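Tuesday, Taipe bench, continued from the April pages

Question for the week: does adding corrective demonstrations help the marker pick more than adding the same number of clean ones? Base policy is the one trained on 696 clean episodes. Both new runs start from that checkpoint and get 111 extra episodes each.

Set A: clean picks, marker placed at random angles on the mat.
Set B: starts from a bad pose. Gripper offset along the barrel, or wrist turned too far, then the operator recovers and grasps near the middle.

Same learning rate, same number of steps, same chunk length. Three seeds per set. Normalisation statistics frozen from the base run. I had recomputed them on the first attempt and the wrist joint drifted, so those runs are deleted and should not be cited.

09:40. Set A, seeds 1 to 3 evaluated. Failures look like those of the base policy: fingers come down past the end of the barrel, close on nothing, and the arm lifts anyway. No retry in any trial.

11:15. Set B, seed 1. Retries appear. After a missed close the arm goes back up a little and comes down nearer the middle. It sometimes retries after a good grasp as well, and drops the marker. Seed 2 the same. Seed 3 hesitates above the marker and times out on steep angles.

Provisional reading: B beats A on the offset starts and loses slightly on the centred ones. The false retries account for most of that loss. I suspect the gripper position alone does not separate a closed grasp on a thin barrel from an empty close — the difference at the servo is 2 counts, well inside the noise. Motor current might do it. Not logged at present.

To do
— add current to the observation vector, re-record part of B
— mix A and B half and half, same total
— fix the evaluation poses on the mat and save them in the Ullgate folder
— ask Drekotard whether their logger drops samples at the higher rate

14:20. Reruns on the centred start, marker lying across the mat.
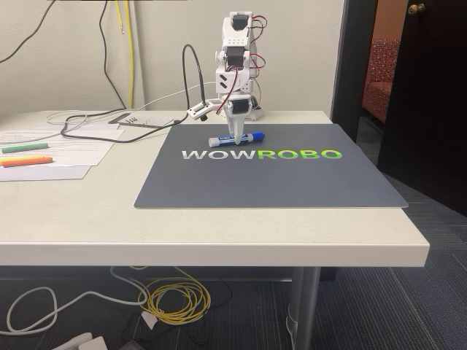 Eliécer Tello: I would hold off on the half-and-half mix until the current channel is in. If the policy can't tell an empty close from a full one, the ratio only shifts which mistake you get. Also please log the timeouts separately from the drops; in the Brelletti runs we lumped them together and had to rescore everything.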